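개인 책상 안전·정리 점검표 (의견란 포함)
카스타우(Castau) 사무동 2층 / 분기 점검용

점검 방법
자리 주인이 먼저 표시하고, 점검자가 같은 날 오후에 다시 확인한다. 표시는 양호, 조치 필요, 해당 없음 가운데 하나로 한다. 조치 필요에는 반드시 의견을 적는다. 의견 없이 표시만 있는 표는 돌려보낸다.

1. 액체류
1-1. 음료병과 생수병의 뚜껑이 닫혀 있는가 — 양호
1-2. 열린 컵이 전자기기와 한 뼘 이상 떨어져 있는가 — 조치 필요
의견: 마우스 바로 앞에 컵을 두는 자리가 많다. 컵을 쏟으면 마우스보다 뒤쪽 전원부가 문제다. 받침이 있으면 받침 위에 놓는다.
1-3. 로션, 손 세정제 등 펌프 용기가 책상 끝에서 안쪽으로 들어와 있는가 — 조치 필요
의견: 팔꿈치에 걸려 떨어진 일이 지난 분기에 2건 있었다. 벽 쪽 모서리로 옮기거나 서랍에 넣는다.
1-4. 자외선 차단제 등 튜브 제품의 뚜껑이 잠겨 있는가 — 양호

2. 전선과 전원
2-1. 손이 자주 가는 자리에 전선이 늘어져 있지 않은가 — 조치 필요
의견: 상판 위로 고리처럼 올라온 선은 물건을 집다가 같이 딸려 온다. 타이로 묶어 책상 뒤로 넘길 것. 타이는 비품함 943번 칸에 있다.
2-2. 전기면도기 등 개인 충전 제품을 퇴근 후에도 꽂아 두지 않는가 — 양호
의견: 쓰지 않을 때는 본체와 충전선을 분리해 둔다.
2-3. 멀티탭에 먼지가 쌓이지 않았는가 — 양호
2-4. 멀티탭 표시 용량의 80퍼센트를 넘겨 쓰지 않는가 — 양호
의견: 개인용 온열기는 멀티탭에 연결하지 않는다. 벽 콘센트 사용도 사전에 알린다.

3. 음식물
3-1. 개봉한 음식이 용기 안에 들어 있는가 — 양호
3-2. 음식 용기가 전선 위나 전자기기 위에 올라가 있지 않은가 — 조치 필요
의견: 투명 용기에 담은 빵 종류는 그날 안에 먹거나 탕비실로 옮긴다. 책상 끝에 걸쳐 두지 않는다.
3-3. 빈 봉지와 휴지를 퇴근 전에 치우는가 — 조치 필요
의견: 구겨진 비닐봉지를 그대로 두는 자리가 있다. 내용물이 있는지 겉으로 알 수 없으면 청소 때 치우지도 못한다.

4. 상판 공간
4-1. 키보드와 마우스를 움직일 공간이 있는가 — 조치 필요
4-2. 세워 둔 물건이 서로 기대어 있지 않은가 — 양호
4-3. 컵 받침, 실리콘 소품 등 납작한 물건이 병 아래에 겹쳐 깔려 있지 않은가 — 해당 없음
의견: 병 바닥이 반만 걸치면 잘 넘어진다. 평평한 면에 세운다.

점검자 의견
목재 상판 자리는 특히 액체류를 먼저 본다. 물이 스민 자국은 다음 점검 때까지 그대로 남고, 모서리부터 들뜬다. 생수병, 세워 둔 튜브, 면도기, 펌프 용기처럼 높이가 있는 물건이 상판 여러 곳에 흩어져 있으면 하나를 집을 때 옆의 것을 건드리기 쉽다. 세워 두는 물건은 한쪽으로 모으고, 가운데는 비운다.
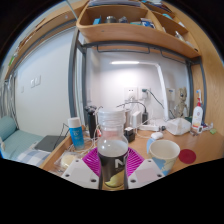

사미라 주비(Samira Zoubi)는 1-2번의 '한 뼘' 기준이 너무 느슨하다고 적었다. 손 크기가 사람마다 다르니 차라리 컵은 오른쪽 끝, 전자기기는 뒤쪽 가운데로 자리를 정해 두자는 것이다. 생수병도 뚜껑이 닫혀 있으면 양호로 처리하는데, 마시는 동안에는 열려 있는 시간이 더 길다고 했다. 점검 시각에만 닫혀 있는 병이 얼마나 되는지 모르겠다는 말도 덧붙였다.

위 의견에 대한 처리
컵 위치를 정하는 안은 왼손잡이 자리가 있어 그대로 쓰기 어렵다. 다음 표부터 1-2번을 '컵을 쏟았을 때 물이 전원부에 닿지 않는 위치인가'로 바꾼다. 생수병은 자리를 비울 때 닫는 것을 원칙으로 하고, 점검은 오전에 한 번 더 본다. 오전 점검은 필리포스 사란티스(Filippos Sarantis)가 맡는다.

조치 기한
전선 정리: 금요일 오후까지
펌프 용기 이동: 당일
음식 용기와 봉지: 당일
마우스 주변 공간 확보: 다음 점검 전까지

참고
이번 점검 대상은 약 56개 자리이고, 창가 쪽 공용 책상은 빠졌다. 공용 책상은 10월에 별도 표로 점검한다. 개인 물품의 종류는 제한하지 않으며 놓는 위치와 상태만 본다. 상판에 들뜸이나 갈라짐이 있으면 이 표에 적지 말고 시설 수리 요청서에 적는다.

재점검에서도 같은 항목이 조치 필요로 나오면 점검자가 자리 주인과 함께 물건을 옮기고, 옮긴 위치를 의견란에 남긴다. 작성한 표는 출입문 옆 서류함에 넣는다.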